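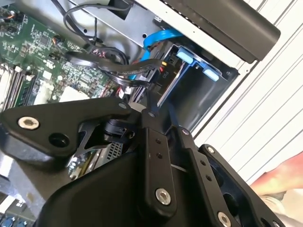

Memory slots, motherboard and cabling in an open desktop computer.

Runda opens spring round of free desktop computers for homes and community rooms

Applications welcome through the end of April; old towers also wanted, working or otherwise

KISARI – Runda, the computer reuse workshop on Rotuvska Street, is delighted to announce that its spring round of free refurbished desktop computers is now open to households, clubs, adult learning classes and small charities across Kisari and the nearby towns. The workshop has passed on 847 desktops since it first opened its doors, and another 153 are set aside for this round, which makes it the biggest single giveaway we have tried so far (and we admit we are a bit giddy about it).

The round is supported by the Usmani Fund, which is covering the cost of replacement drives, power cords and keyboards, along with the rent on a second storeroom that we have needed for longer than we care to remember. With that storeroom in use, we can finally take in donated towers by the vanload again, and we don't have to ask kind people to hang on to them for another month in the hallway or under the stairs.

Anyone who has visited Runda knows that we have a soft spot for the plain old desktop tower. Laptops are lovely things, and we do see plenty of them, but a full-size desktop opens up in a way that makes it such a pleasure to repair. Take the side panel off, lay the case down, and there is the motherboard, the power supply, the memory slots and the drive bay, all with enough space to see what connects to what. Parts can be swapped between machines of the same family, and a tower that arrives with a dead power supply can very often be back on somebody's desk with a part from one that arrived with a cracked case.

Every donated computer goes through the same steps at our workshop. It is checked in and given a number, the dust is cleared out, and the power supply is tested before anything else is tried. Memory is tested overnight. Processors come out where the old paste has dried up, and go back in with fresh paste once the cooler has been cleaned. Cables get a good look too, particularly the ones that run to the drives, as a poorly seated cable is behind a surprising number of the computers we are told are "completely dead." We have met quite a few of those, and many of them are doing homework and printing knitting patterns today.

Storage drives get a section of the process all to themselves. We know that giving away an old computer can feel like handing over the family photo album with the tax papers tucked in the back, and we take that seriously. Each drive is taken out of the donated machine, logged against the computer's number, and wiped with a full overwrite. Drives that pass a health check afterward are kept for reuse; those that fail are destroyed, and the metal goes for recycling. Last year we processed 1,022 drives in this way, and any donor who would like a written certificate for theirs only has to tick the box on the drop-off form.

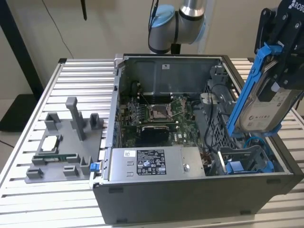
Desktops whose makers fitted the drives in slide-out carriers are especially welcome, and if you have spare carriers sitting in a drawer somewhere, please do bring those along as well. They have a way of going missing between one owner and the next, and a good drive is not much use to us if it can't be held properly in its bay. The same goes for the little screws, the side panels and the blanking plates from the back of the case. A shoebox of odds and ends that looks like nothing at all to you may well be the very thing that finishes three computers on our shelf.

"We love the moment a tower starts up with its new drive and goes straight to the welcome screen," the Runda workshop team said. "It is a small thing, and it happens all day long here, but we still look up every time. These are solid, useful computers, and with a bit of care they have years of ordinary work ahead of them – letters, school projects, video calls with the grandchildren, the accounts for the allotment club."

Each desktop in the spring round comes with a monitor, keyboard, mouse and power cords, an operating system already installed, and a printed start-up guide in large type. Recipients can also book a free half-hour session at the workshop to get their email set up, move their files across, or simply ask the questions they have been saving up. There is no charge for any of it, and nothing to pay later.

In addition to households, the round includes places for shared rooms. Runda computers are already in use at 22 community sites, among them reading rooms, housing associations and after-school clubs, and we would be very happy to hear from more. Sites can apply for up to six desktops at once, provided they have a dry room, working outlets and a door that locks. We are glad to come and look at a room beforehand and talk through where the tables might go and how to keep the cables out from underfoot, which in our experience takes up more of the afternoon than the computers do.

How to apply

Application forms are available at the Runda front desk and at the Kisari public library. The form is two pages long and can be filled in at the desk with help if you prefer. Forms need to be returned by the end of April, and everyone who applies will get a reply in May, whichever way it goes. Anyone who misses out this time will be carried over to the autumn round without having to fill in the form again.

How to donate

Drop-offs are accepted at the Rotuvska Street entrance between 10 a.m. and 4 p.m. on any working day. We accept desktop towers of any make, flat-screen monitors, wired keyboards and mice, internal drives and desktop memory. Please leave the drive in the computer if you can, and we will take care of it from there. We are sorry to say that we can't take printers or the old, heavy glass monitors. Offices with ten or more computers to donate can ask at the front desk for a collection.

About Runda

Runda is a nonprofit computer reuse workshop based in Kisari. It repairs donated desktop computers and gives them free of charge to people and groups who need them, and it runs drop-in help sessions throughout the year.

Press inquiries and requests to visit the workshop may be left at the front desk, Runda, Rotuvska Street, Kisari.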